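News from the Shop Floor

Saturday, January 20, 2018

Hello again to all our friends in the body repair trade, and a belated happy new year to those of you we haven't spoken to yet. The phones have been ringing since the second week of January, mostly with questions about dent pulling on aluminum panels, so we thought we would give over most of this issue to it and save everyone a little time on hold.

As many of you know, we took on the Pravport line of aluminum dent stations last July, after a long spell of people asking us for something that would sit comfortably between the small hand-held sets and the big cabinets. The station comes on its own cart, with the stud gun, a pulling bar, a heat gun, a set of brushes and a drawer for the studs. We have been very pleased with it, and so have the shops that bought early. A few of them have sent cookies, which did not hurt our opinion either.

The question we hear most often is why a stud that holds beautifully on one hood pops right off the next. Nine times out of ten the answer is in the cleaning. Aluminum grows a skin of oxide very quickly, and the stud is trying to weld through that skin. Brush the spot down to bright metal with a stainless brush that has never touched steel, wipe it, and set your stud right away. If you stop for lunch in between, brush it again. Keep the aluminum brushes in their own drawer and write on the handles with a paint marker. We know that sounds fussy, but steel dust in an aluminum panel will come back to visit you under the paint.

The second thing is the ground. Please don't clamp to the far fender and hope for the best. Put both ground clamps close to the repair, one on each side if you can manage it, and clean under them just as carefully as you clean under the stud. Then try a couple of studs on a scrap panel of the same thickness before you touch the customer's car. If the stud snaps off with a good sharp twist and leaves a small bright mark, you are in good shape. If it leaves a hole, turn the power down one step and try again.
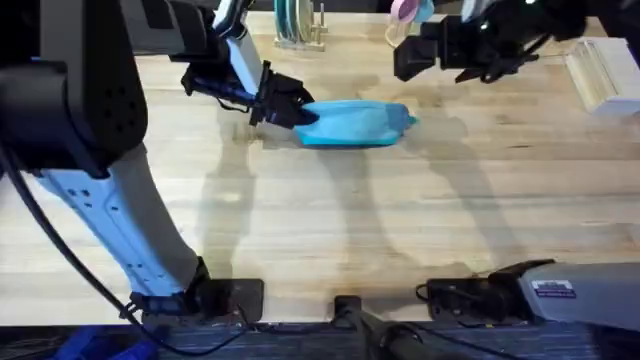

A light blue cloth on the butcher-block tabletop.

Heat is the other half of the job, and people coming over from steel tend to be shy of it. Aluminum has very little memory and does not like to be moved cold. Warm the area slowly with the heat gun, keep the gun moving, and pull gently while the metal is warm, tapping down the high spots around the edge as you go. The temperature strips in the kit are there to be used! Aluminum won't glow to warn you the way steel does, and by the time it looks different it is usually too late.

Now for a bit of business. Through the end of next month the Pravport station is 685 dollars off for any shop trading in an old stud welder, running or not. We will also put in a free box of studs and the long pulling bar, the one with the rubber feet. Trade-ins can come to either counter, in Candley or on the Sánchez Road side, though if yours is a heavy one please use Sánchez Road, where there is a proper dock and you won't have to fight the stairs.

We are also running two evening classes on aluminum repair in the back room at Candley. Each one starts at six and goes until the coffee is gone. There are 57 chairs and we would love to fill them, so bring the new hire, bring the old hand who says he doesn't need it, and bring a panel if you have one that has been giving you trouble. There is no charge for account customers. Just call the counter and tell us how many are coming so that we order enough sandwiches.

One last item, and then we will let you get back to work. The replacement cables from Nulidance that were on back order are now on the shelf in both lengths. If you were on the waiting list, yours is set aside with your shop name on it, and we will hold it for 9 working days before it goes back into stock. Older stations take the same cable, but you will need the adapter, so have your serial number handy when you call.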